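Clallunard Meditation House Drops Its "Results" Language and Opens Saturdays 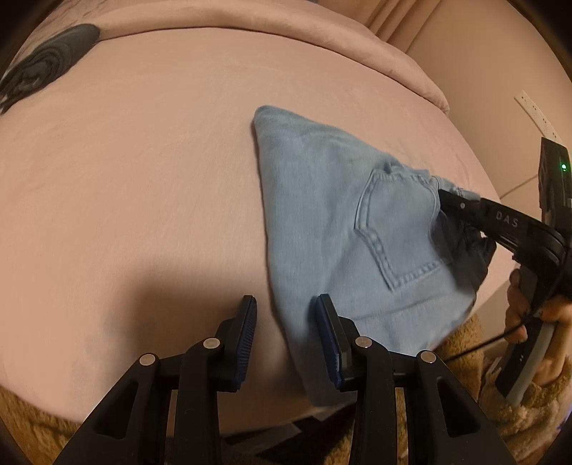 Clallunard Meditation House will run a free sitting group every Saturday at 8 a.m. starting in October, and it will stop telling people what meditation is going to do for them. The center has taken every claim about sleep, blood pressure and productivity out of its leaflets. New visitors will be asked to try the practice on ordinary chores first. The beginner sheet uses laundry: a piece of faded blue denim with a big patch pocket, laid on a pink bed sheet and folded slowly, with attention on the hands. If that does nothing for you, the sheet says, a cushion may not either.

"I have sat for a long time and I still don't know how much of it is the sitting and how much is just being quiet for an hour," said Ruxandra Sima, who directs the center. "We were printing promises we couldn't back up. I'd like us to quit doing that."

The change follows a survey the center sent to 2000 past visitors. Of the 74 who answered, 65 said they felt calmer after a course. Sima does not think much of the number. "People who hated it didn't write back," she said. "I wouldn't buy a toaster on that evidence."

Nathalie Petrenko will lead the first month of Saturday groups. Each session has two periods of sitting, a short walk, and time for questions — including rude ones. No one will be asked to sign up for anything. The weekend retreats at Lasilmont will continue, with one difference: the word "transformation" is gone from the schedule.

Not everyone at the center agrees. Sebastian Vlad, a longtime teacher, expects fewer bookings. "People want to hear that it works," he said. "Maybe they'll go where someone tells them so."

Saturday groups are open to adults of any belief or none. Chairs and cushions are provided. Please arrive ten minutes early, as the door is closed during sitting. Press questions should go to Veronica Ursu at the center's front office.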